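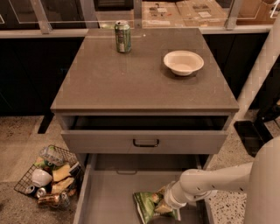
Ticket: upper drawer creeps open when lower drawer is pulled
Site: Donholm, breakroom base cabinet
Product: Juvska two-drawer unit, gray
Opened: Tue 17 March
Priority: low
Status: monitoring

Reported problem
Pulling the lower drawer out past the halfway point brings the upper drawer forward with it. It stops partly open and has to be pushed back by hand. The lower drawer is used for snacks and gets opened all day. The upper drawer is not in use.

Checks, first visit
Countertop level side to side. Front to back it drops 2 mm toward the front edge.
Upper drawer rolls forward on its own when released near the closed position. No resistance felt in the last part of travel.
Handle screws on the upper drawer tight.
Lower drawer runs straight at full extension. Load is bagged chips only, so weight is ruled out.
Swapped left and right soft-close dampers. No change.

Cause
Two separate faults. The rear feet were set too high, and the detent clip on the upper right runner was worn flat. Either one alone would probably go unnoticed. The pull on the lower drawer shakes the carcass enough to release the upper one.

Work done
Lowered the rear feet until the top read level in both directions.
Ordered runner pair from Asfaw, 63 mm spacing. First pair supplied had the wrong hole pattern - returned.
Fitted replacement pair. Reused the original screws.
Cycled the lower drawer up to 6 times at normal speed, then again at a hard pull. Upper drawer stayed shut on every cycle.

Notes
Runner sheet gives a service interval of 2,000 cycles, after which the detents should be inspected. A snack drawer will reach that early. Inspection added to the June round.
Do not oil the runners. Wipe crumbs out of the lower drawer before they reach the track.
Same unit is installed at Trindonlow. Feet not yet checked there - separate ticket to be raised.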